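Keeping the rubber pads of a hand gripper in good grip
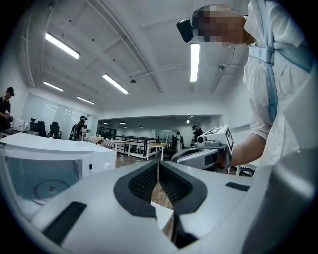
Black pads with a grid-like inner surface, on a white hand-held gripper.

At Fomum we wipe the pads every 500 grasps. Use a soft cloth with a little soapy water — no solvent, it makes the rubber hard. Clean the small grooves with an old toothbrush, then let the pads dry in the open air. After 1000 grasps, compare left and right. If one is more smooth, change both together.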